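Workshop tips for the people who work next to the machines

Updated 3 August 2025

When I started writing these tips down they were meant for the packing room at Dretura, and they lived on a clipboard by the kettle. Then the folks at our Staramstead building asked for a copy, and then somebody's cousin did, so now they have a page of their own. I've been on the floor long enough to remember when every box we shipped was lifted, taped and labeled by hand, and I was as nervous as anyone when the first arms came in. I'm a good deal less nervous now, though my job is different from what it was, and most of what I've learned is the small, homely kind of thing that never makes it into a manual.

Keep a notebook at the station

Not a tablet, if you can help it. A plain paper notebook on a string. Every time the arm stops, write down what it was holding and what you did to get it going again. Ewan Lindsay on the early shift started ours in June, and by the time he'd filled 10 pages we could see that nearly all the stops came with the shiny pouches and hardly any with the cartons. We turned the lamp a little to one side and the mornings got much quieter. You would never get that out of the error log, which calls everything "334" and leaves it there. (I still don't know what 334 means. I press the green button.)

Swap jobs before your shoulders ask you to

The machine took the heavy lifting off us, and I'm grateful, but it left behind a lot of standing and watching, and watching is tiring in its own way! We trade places at every break now. One person feeds, one person checks, one person does the floor and the bins. If you are the one drawing up the rota, put the names on it in pencil, because people have good days and bad ones.

Dust covers and cloths

A big black cover is the cheapest useful thing you can buy for a bench, and I would have two for every table if the storage cupboard allowed it.

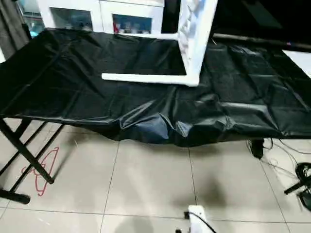 Covers want a day of their own before anyone relies on them. Take a new one out of its packet and shake it outdoors if you have the space, then lay it over the table and leave it overnight with nothing on top. The slightly glossy synthetic kind holds its creases for a good long while, and you can see the whole grid of fold lines still running across this one, with the front edge bunching up in wrinkles near the middle. Those creases don't matter a bit if you're only keeping dust off, but if the table is going to be a work surface for a gripper, get them as flat as you can, since a small ridge is enough to tip a light pouch over. I use a warm iron on the very lowest setting with a tea towel in between — try a corner first, please, and don't blame me if you skip that part. Bulldog clips along the back edge keep it from creeping forward over the course of a shift. And when you fold it up again, roll it around a cardboard tube. You'll thank yourself the next time.

Cables, cables, cables

Every new machine seems to bring its own family of cables, and they all want to live exactly where your feet go. Walk the floor before you switch anything on, and do it slowly. Anything thin goes up against the wall or under a ramp strip, and spare length gets coiled and tied with a cloth tie, never with tape, which leaves a sticky mess by summer. Lucía Moya puts a scrap of bright wool on both ends of each cable, same color at each end, so she can tell what she's about to unplug. We all laughed at the wool for a week and then we all brought some in from home.

Wiping down

A soft cloth, barely damp, and plain water will do for the outsides of most things. Keep sprays well away from joints and anything with a lens. I do the fingertips of the gripper with a clean dry cloth at the end of the shift, with the power off and the key in my apron pocket. The key in the pocket is the part I'd underline. If you share a key, agree on one hook for it and be a terrible nag about that hook.

For the tile floor, sweep first and mop second, and use less soap than you think. Soapy film makes the floor slick, and it throws back the ceiling lights too, which our cameras dislike every bit as much as I do.

Talk about it at lunch

When the Urquijo line was put in, we had 4 people who had packed there for years, and they heard about the change from a notice on the door. It was a poor way to go about it, and it soured things for months. With the Andero line the supervisors came and sat with us first, and we got to say which jobs we'd be glad to lose and which we'd miss. Fragile orders stayed with people, for one. So did the handwritten cards. If you have any say at all in how these things are brought in, ask the person who does the job now what the awkward parts are. They'll know about the drawer that sticks, and the customer who always orders five and wants them wrapped apart.

Training a new person

Let them do the job by hand for a few days before they go anywhere near the controls. It feels slow, I know, and somebody upstairs will say so. But a person who has packed a hundred pouches can tell from across the room when the arm has picked one up badly, and a person who has only ever watched can't. Give them the notebook to read with their coffee.

Odds and ends

White vinegar takes label glue off a steel bench. Rinse after.

Keep a pair of indoor shoes at work.

A muffin tin makes a very good sorter for small screws, and if you put a bit of masking tape beside each cup you can write on it where the screws came from.

Earplugs go missing, so buy the ones on a cord.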